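**Voltulik G2 – two-finger gripper with wrist camera mount**

Kit or assembled. Designed by Babar Ghumman, built in the shared workshop at Flarkent. Page revised Dec 19, 2021.

The G2 is a parallel two-finger gripper for small desktop arms. It is meant for light objects with flat sides: cards, boxes, trays, thin plastic cases. It is sold as a parts kit, and as an assembled and adjusted unit in small batches. The print files and firmware are included with both.

## Mechanics

Both fingers run on one rail and are driven by a single servo through a rack and pinion, so they close symmetrically on the center line. Opening is 87 mm with the standard rack. The fingers are printed in yellow. Each carries a black grip pad with a crosshatch surface, held by adhesive and replaceable without removing the finger.

Pads wear at the leading edge first. Replace them as a pair. A new pad next to an old one will rotate thin parts as the fingers close, and the rotation looks like a calibration fault. If a card comes up crooked, check the pads before changing anything in software.

The rail needs a small amount of dry lubricant every few months. Do not use oil. Oil reaches the pads sooner or later, and once it does they have to be discarded.

## Camera mount

The mount holds a small board camera behind the fingers, looking past them at the work. Both fingertips stay in view at the bottom of the image when the gripper is open. This gives the operator a fixed reference for alignment and makes it possible to check finger position without a separate sensor.

Focus is set by hand and locked with one screw. Set it at the distance where the arm normally pauses before descending, and accept some softness at contact. Autofocus boards fit the mount but hunt on plain surfaces, and we do not recommend them.

Exposure should be fixed as well. Polished tabletops send overhead light straight back into the lens, and automatic exposure will darken everything else to compensate. Clear plastic is the other difficult case: walls and edges show up mainly where they bend, and depth estimates tend to land on whatever is behind them. We use a two-compartment acrylic card holder as the standard difficult target for this reason.
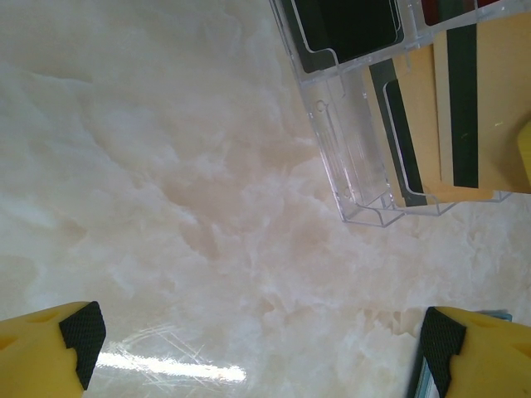
*Wrist view with the fingers open, card holder on a glossy marble-patterned surface. Note the glare between the pads and the scratches around it.*

The useful features on a holder of this type are the cards and the finger notches. The dark green and tan cards separate well from a pale background, while the clear rim does not. Our sample script looks for card color first, then estimates the notch position from the card edges. It does not try to find the outer walls of the holder. Razia Arain wrote it for the Memon arm, and it ports to other arms by editing the joint limits file.

## Control board

The gripper connects to a Gistport board over a three-wire servo lead. The board handles position, current limit and a soft stop. Commands are plain text over serial, one per line. `OPEN`, `CLOSE`, `POS` and `LIM` cover nearly all use.

Set `LIM` low for cards and raise it in small steps. Too much closing force bows a card between the pads, and it will then spring out on release. A rigid case tolerates considerably more.

## Specifications

| Item | Value |
|---|---|
| Opening, standard rack | 87 mm |
| Fingers | 2, printed, yellow |
| Pads | black, crosshatch, adhesive |
| Drive | single servo, rack and pinion |
| Weight with camera mount | around 829 g |
| Interface | serial, text commands |
| Part number | G2-1806 |

The camera, arm and power supply are not included.

## Assembly notes

- Fit the pinion with the rack fully closed. One tooth off costs travel on the open side.
- Tighten the rail screws in a cross pattern, then run ten open and close cycles and tighten again.
- Route the camera cable on the outside of the mount. Routed inside, it catches on the left finger at full opening.
- Clean the finger faces with alcohol before applying pads – fingerprints are enough to lift a corner.

## Known issues

The rail cover rattles on units shipped before March. A strip of felt tape under the rear edge stops it. Replacement covers are included with any pad order on request.

`POS` reports the commanded position when the servo is stalled. Use the current reading if you need to detect contact. A firmware fix is in testing at Flarkent and will be posted with the print files.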